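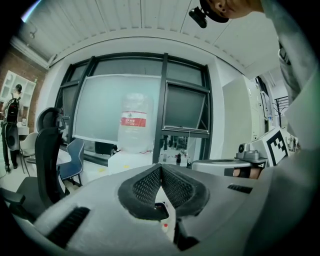

Equipment notes, May, start of the budget round

Ruth Montoya has asked for a proper shopping list by the end of the month, and for once there is money behind the question. I'm writing it up in here first so the others can scribble on it before I turn it into a spreadsheet. Add your initials if you change a number, please.

The big item is grippers. We want to go from one hand-held unit in steady use to four, so two pairs of people can record tasks at the same time and we stop queueing for the thing after lunch. I spent most of the morning with the Wasalside catalogue and came away very keen. Their new body is the same shape as the one we know, the pads swap out with two screws, and the fisheye mount is moulded in, so there's no more re-taping and re-calibrating when it gets bumped. The quote is $2,103 a unit. Three more units comes to $6,309 before freight, and that is well inside what I thought we'd be asking for!

Pads are the sleeper cost. We went through far more of them last year than anyone budgeted for, and I'd like that to be its own line this time so it doesn't get eaten by "sundries". Wasalside sells a set for $133. Eight sets would get us through the year at the rate we're going, call it $1,064. Mamari makes a softer pad that fits the same jaw and I'd love to try a couple of sets, but they haven't sent me a price yet. Have written twice. Will ring.

Calibration boards: print our own again. The print shop does them on stiff white board for next to nothing and the colour comes out a good flat black. The only thing I'd buy is a decent set of stands so they sit at the same angle every time. Rutherford has one with a locking hinge for $433. Seemed steep when I first saw it, then I added up how many hours we've spent nudging boards with a finger, and now I think it's cheap. One to start with.

Power. Four units charging at once, plus laptops, plus whatever is on the bench, is more than I want hanging off one power board. I don't want to guess at this. Need to get the building's electrician to tell us what that circuit is rated for before we order, and if we need another outlet put in, it has to go on the list as well. Leaving the amount blank.

Storage. Each recording session fills a drive faster than you'd think, and with four units going it fills four times as fast (obvious, but I had to write it down before I believed it). Options are a bigger box of our own or paying Kurstead by the month. I like having our own. Ruth likes not having to fix our own. We had a good chat about it and I've agreed to price both for two years, with someone's time counted in, and let the totals argue it out.

Things I looked at and am leaving off for now:

A second arm. Tempting, very tempting, and I did read the whole brochure. But we don't have the data to keep it busy yet and we'd be paying for service from the day it arrived. Next year, if the recording goes the way I hope.

Gloves with sensors in them. Lovely demo video. Two sizes only, neither of them mine.

A motion capture rig. No. Ceiling's wrong for it and so is the price.

Running total with what I have in hand:

Grippers, three: $6,309
Pads, eight sets: $1,064
Board stand: $433
Total so far: $7,806, plus freight, tax, storage and whatever the wiring costs

Lead time on the grippers is the bit to watch. Wasalside says six weeks, and the rep was quite frank that it stretches if you miss the batch. If Ruth signs before the end of May we make the next batch and could be running two pairs by the middle of winter. I'd also like to order one unit ahead of the other two, check that our old recordings and the new ones line up, and then release the rest. Have asked whether they'll hold the price if we split the order. Rep thought yes, wanted to check with her manager.

Also worth asking: do they take the old unit back for a trade-in? I'd still prefer to keep ours as a spare, even with a bit of wear on it, but it would be handy to know the figure.

To do before I type this up:

Ring Mamari about pad pricing
Electrician, circuit rating
Kurstead quote, monthly and yearly
Get the split-order answer in writing
Measure the shelf to see if four cases fit side by side

3.40 pm. Wasalside just rang back. Price holds on a split order as long as both halves land in the same quarter. Brilliant. Email to follow, will staple it in here.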